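看手术机器人缝合演示:开放日该让人看到什么

2021年10月23日

Jemodar 的开放日办在他们研发楼的一层,我去看的是缝合演示。报名页上写的是“近距离了解手术机器人”,到场以后发现近距离指的是大屏幕。器械在另一间屋里,观众坐在椅子上看内窥镜画面,操作者坐在控制台后面,背对我们。我觉得这个安排没有问题。手术机器人的活儿本来就发生在画面里,站到机械臂旁边,看见的多半是罩布和电缆,看不见针。

我写这篇文章,是想说一个看法:这类演示应当少讲参数,多给时间,让观众把一针完整地看完,包括慢的部分和不顺的部分。那天的演示做到了一半。 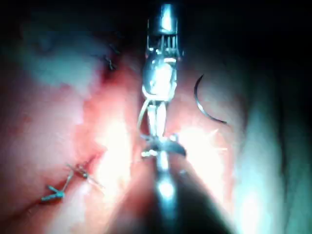
阅读时间:8分钟

先说做到的那一半。

缝合是很枯燥的动作。夹针,进针,出针,换手,拉线,绕线,打结,剪线,然后再来一次。画面里已经有几个打好的结,线头有长有短,弯针搁在一旁的组织面上,两件器械的尖端对在一处。如果是宣传片,这种段落会被剪掉,只留下针穿过去的那一下。现场没有剪,我们就一直看着。

前面坐的一位观众大概是带孩子来的,孩子看到第二个结就开始扭身子。大人没走。我注意到很多人是从那时候起安静下来的,因为看懂了。第一针谁也看不懂,不知道该看哪把钳子;第二针知道了线要往哪边绕;到第三针,会在操作者还没动的时候先猜他要动哪一边。看懂一件手工,靠的就是重复,讲解员讲得再好也替不了这个。

讲解员其实讲得不少,问题也在这里。演示一共18分钟,他从头讲到尾,中间插了三张幻灯片,都是产品线介绍,从上一代的 Undine 讲到正在做的下一代。Undine 那一段我本来有兴趣,但幻灯片占了屏幕的一半,器械画面被缩到角上,等它放回来,一个结已经打完了。旁边有人小声问刚才那根线怎么过去的,没人答得上来。

我不反对公司在自己的开放日上介绍产品,场地是他们的,人工也是他们的。可是幻灯片可以印成单页放在椅子上,可以挂在网上。实时的器械画面只有那18分钟有,过去就过去了。把它缩小去放一张哪里都能看到的图,这笔账我算不明白。

再说没有做到的那一半,就是不顺的部分。

今年7月我看过 Craddock 的一场演示,形式差不多,地方小一些,椅子是折叠的。那场演示里,操作者有一次没夹住线,线滑开了,他把镜头往回拉了一点,重新找到线头,再夹。讲解员当时说了一句“这个经常有”,然后就不说话了,等他做完。我到现在记得最清楚的就是这一段,比后面所有流畅的动作都清楚。它让我知道操作者在找什么,也让我知道机器在这件事里帮了多少、没帮多少。

手术机器人常被讲成一种让手变稳的东西。这话没错,但不够用。手稳了,线还是软的,组织还是软的,光打上去还是会反光。软的东西不听话,稳也没有用,得靠判断:这时候该拉还是该送,该从哪边绕,线留多长。这些判断目前都由坐在控制台后面的人做。观众如果只看到顺的部分,很容易以为是机器在缝。散场时我听见两个人聊天,一个说“以后医生按个按钮就行了”。那天没有任何一句讲解说过这个意思,但也没有任何一句讲解挡住这个意思。
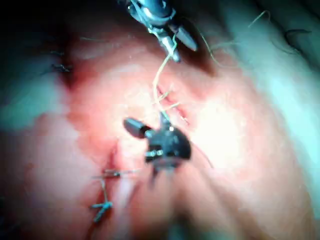 栏目:观点 / 医疗与自动化

我在场时最想让讲解员停下来说的,是线。两把钳子张着口,中间牵着一段浅黄绿色的线,弯出一道弧。外行的眼睛会去看金属的部分,因为它亮,也因为我们是冲着机器人来的。可是要说难,难处多半在那段弧上。线太松,绕不成圈;太紧,会扯到组织。现在市面上不少系统给操作者的力反馈很有限,松紧要靠看,看线的弯度,看组织有没有被带起来。这件事讲一分钟就够,讲完以后,观众再看剩下的每一针都会不一样。讲解员没有讲,他讲的是销售覆盖的地区。

提问环节只收了几个问题。有人问价格,回答是视配置而定。有人问能不能自动缝合,回答是公司在“积极探索”。这个回答我听过很多遍,几乎每家都这么说。我更愿意听到具体一点的话,比如目前能自动做哪一步,在什么材料上做,做不成的时候谁来接手。说“我们现在还做不了打结”,一点也不丢人,在座的人刚刚看过打结有多麻烦,完全能够理解。

也有人会说,开放日面向的是普通公众,讲得太细会把人吓跑,不顺的画面还会让将来的病人害怕。我认真想过这个理由。病人害怕是真的,我自己家里有人做过腹腔镜手术,签字之前全家都在网上看视频,越看越慌。但是让人慌的往往是看不懂。知道一针缝得不满意可以拆掉重来,知道重来是常规操作,人反而会踏实一些。把重来藏起来,等哪天病人从别处听说了,才会觉得出了事。

至于讲得太细会吓跑人,我只能说那天没见到。报名的人有600,分了场次,我那一场有13个人坐在第一排,到结束时一个没少,包括那个扭身子的孩子。后来他趴在椅背上,还在看。

我对主办方的建议很简单,写下来也不占地方。

器械画面全程占满屏幕,不切,不缩。讲解员在关键的地方说话,别的时候闭嘴,让人听听控制台那边的动静也好。产品资料放在门口,谁要谁拿。演示之前用一分钟告诉大家怎么看:哪把钳子送针,哪把钳子接针,线的弧度说明什么。演示当中如果出了岔子,照播,照讲。最后留出的提问时间至少要和演示一样长,并且请操作者本人出来回答几个。那天操作者做完就从侧门走了,我到散场也没看清他的脸,很想问他哪一针最费劲。

Plendholm 那边据说明年开春也要办一次公开演示,消息还没有确认,我已经跟编辑说了想去。如果办成了,我会带一块秒表,记一记器械画面在屏幕上完整出现了多久。

回来的路上我试着用家里的缝衣针想了一遍那套动作,换手那一步总是接不上,后来拿了两把尖嘴镊子和一段钓鱼线在桌上比划,打一个结用了将近一集电视剧的时间,还是松的。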